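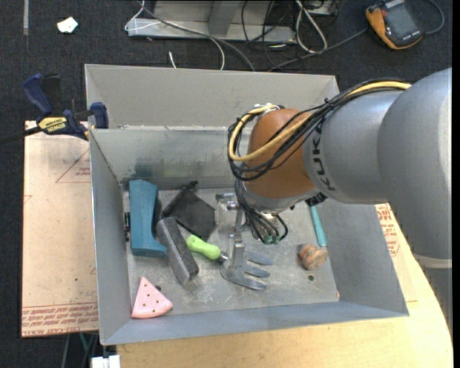

Siham Zein told me on the way over that I'd be bored inside the hour, that a robot picking things up is a thing you look at once and then go find the coffee. Well, I stayed all afternoon, and she was the one who had to come and fetch me my own coat!

So, the open day at Pernska. I had meant to go last year and got the wrong month, and this year I nearly missed it again over the parking (the lot fills up early and the overflow is behind the tile warehouse, a good long walk in the shoes I had on). They give you a paper badge and a number, and mine was 14, which meant the second group, with Prys Gwilliam leading us through. A gentle sort of man, very patient with the children, who wanted to know if it could pick up a cat.

The room I keep thinking about is the one with the bin. It's a big open metal thing with sloping sides, and a KUKA arm reaches in over it from the side, all silver and orange-brown with black cables and one bright yellow one looped over the top. I had pictured something picking up identical boxes. Instead they had put in the kind of stuff I find at the bottom of my own garage shelf: a hand cultivator with a lime-green handle, a pink toy slice of watermelon, a gray block like a felt eraser, something dark and wrinkled that I took for cloth. The cultivator was the one I cared about, having the very same kind at home (mine has a red handle and is probably still out by the beans). Three prongs on it, and that thin silver finger came right down over the head of it. I caught myself holding my breath, a grown woman.

Prys said the awkward shapes are the whole point, and that they get through 100 tries in a morning when things go smoothly. Meinir Pritchard asked what happens when they don't go smoothly and he laughed and said then they have a long lunch. I liked him for that.

Afterward there was soup in the front hall, and a table for Brivlow with pens and little notebooks. I took two pens. Elis Hughes wanted to talk about the bus route for most of the soup, and I'm afraid I wasn't much company, I kept drifting back to the doorway to see if the arm was going again.

Home just after six, feet aching. Must write to Prys and ask whether schools can come, Cor would love it for his class. Also find the cultivator before it rains.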